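Chapter 6
Planning the Purchase: What a Robot Cell Really Costs

In this chapter
Writing down the work before you look at a catalog
Sorting costs into one-time and recurring
Choosing and budgeting for the gripper
Leaving room in the plan for spares, training, and floor space
Reading a supplier's quotation line by line

If you have worked your way through the first five chapters, you probably have a favorite arm by now. Most of my students do. They have watched the demonstration videos, they have compared reach and payload, and somewhere in a notebook there is a model number with a circle drawn around it. I'd like you to keep that notebook handy, but please turn to a clean page for a while, because we are going to spend this chapter on money and planning, and the arm is only one part of that story (and often a smaller part than you would guess).

Let me begin with a small company I will call on throughout the chapter. Nestton packs and sorts mixed household goods that come back from shops: lids, cups, spoons, small kitchen pieces, the sort of thing that arrives all jumbled together in whatever container was closest. Lakshmi Subramaniam ran operations there when the firm decided to buy its first robot. She had a list of 56 different items that passed through the sorting bench in an ordinary week, and a budget that had been approved in November by people who had never stood at that bench. The approved sum covered an arm, a controller, and a stand. It did not cover a gripper, a camera, the cabling, or a single hour of anyone's time to set the thing up.

You may smile at that, but it is a very common way for a first budget to look. The arm has a price you can find in an afternoon, so the arm is what gets written down. Everything else has to be asked for, and you can only ask for it well if you know what the work is like.

So Lakshmi did something I now recommend to every class. She put the price list away and spent a Thursday with the sorting crew, writing down what each item was, what it sat in, how it leaned, and which part of it a person took hold of first. A flat lid lying on a table is one kind of problem. Give the same lid a curved wall to rest against and it becomes quite a different one, as the fingers now have to come in at an angle and still leave room for their own joints beside the wall.
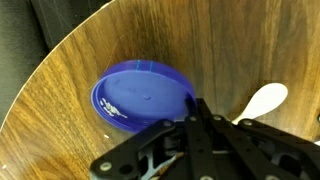

By the end of the day she had sorted her 56 items into groups, and the groups told her more about what to buy than any catalog had. Thin, rimmed things made up the largest group. Long-handled things came next, and these brought a question she had not expected to be asking, about how wide the gripper's linkage was behind the fingertips and what it might bump into on the way down. She wrote to two suppliers, Clernureo and Panitance, and sent both of them the same two pages of notes along with a box of actual goods. The quotations that came back were easy to compare, for the simple reason that both firms had been asked the same thing.

We will look at those quotations closely in Section 6.4. For now, notice how the costs fall into two families. One-time costs are paid before the cell does any useful work: the arm, the gripper, the camera and its mount, guarding, delivery, installation, and the first round of training. Recurring costs go on for as long as you own the equipment, and they include replacement fingertips and pads, software fees, service visits, electricity, and the hours your own people spend looking after the cell. A beginner's budget tends to be careful with the first family and very hopeful with the second. At Nestton the recurring side had been entered as a single line reading "maintenance," with 149 dollars a month beside it, and when Lakshmi asked where the figure came from, she learned that it had been copied from the label printer.

I also want you to get into the habit of holding something back. In the worksheets at the end of this chapter we set aside 15 percent of the one-time total for things discovered during setup. You may find your own trade needs more or less than that, and by your second or third project you will have records of your own to work from, which are far better than any figure I can print here.

A word about the worksheets themselves. They follow the layout of the Nadar planning forms introduced in Chapter 2, so the column headings should look familiar. Fill them in with pencil the first time through. You will be changing the gripper line more than once, and very likely the floor space line too.

6.1 Describing the Work

Before any supplier can help you, you need a plain description of the job, written so that a person who has never visited your building could picture it. Start with the objects. For each one, record its size, its weight, its surface, and the positions in which it usually turns up, including the awkward ones. Then describe the container in the same way, giving the depth, the opening, and the shape of the walls.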